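Print | E-mail

Recipes Should State Weights

Vivek Rawat
10/20/19

A cup of flour is a volume, and flour is a powder that packs. The same cup can hold quite different amounts depending on whether the cook scoops from the bag, spoons it in, or sifts first. A recipe that asks for "4 cups flour" leaves the most important quantity in the dough undefined.

Bread cookbooks have mostly accepted this. Community cookbooks, package labels and newspaper food pages have not, and steamed doughs suffer for it more than most. A low-hydration dough has little room for error on the water side. 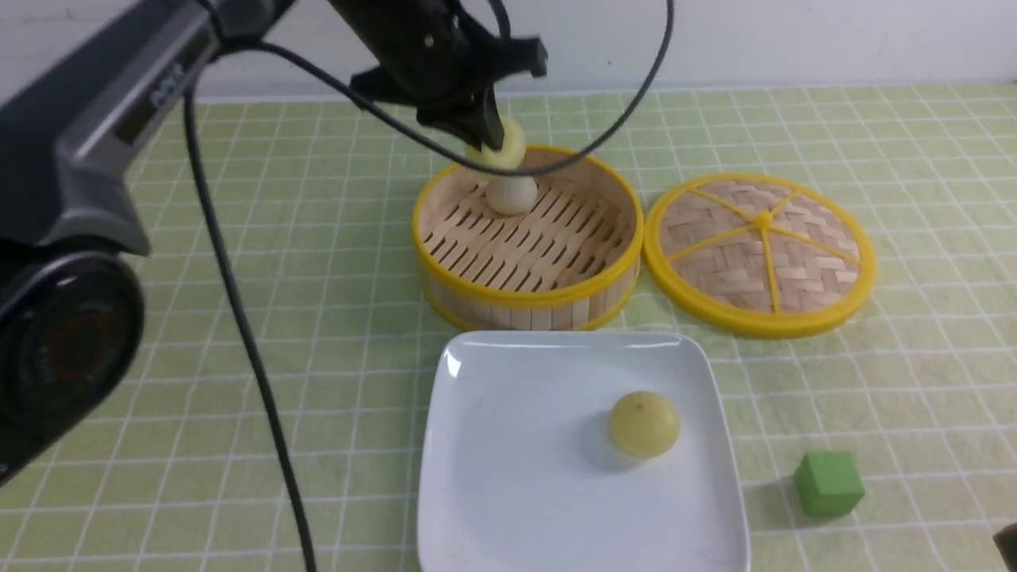 The cost argument

The usual objection is that home cooks do not own scales. I checked this against the shelf at Silleck, where the cheapest digital model cost less than a set of steel measuring cups. It reads in grams up to 2,000, enough for any household batch.

The second objection is tradition. My copy of the Stanciu household manual runs to 358 pages and gives every dry ingredient by volume. It also spends 2 of those pages on how to fill a cup -- level, unshaken, with a straight knife. An author who needs that much text to define a unit has picked a poor unit.
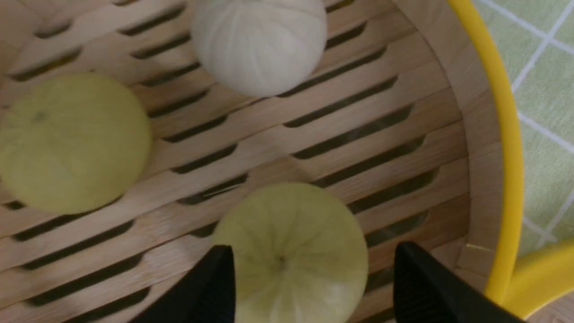

Conversion tables do not solve the problem. The table printed by Stosar and the one on the Mestolness flour bag disagree on the weight of a cup, and neither says how the cup was filled. A cook who converts an old recipe is guessing at what the writer's hand did. The only reliable method is to make the recipe, weigh everything as it goes in, and write the numbers in the margin. I did this with my own file last December.

Small quantities are a fair exception. Most kitchen scales are poor below a few grams, and a teaspoon of yeast is repeatable enough.

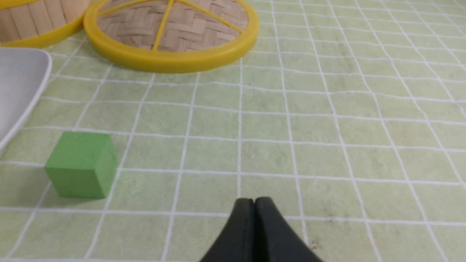
What editors should do

Print grams first and cups second, in parentheses. State the cup weight once, at the front of the book -- and use it throughout.

E-mail this article | Print this article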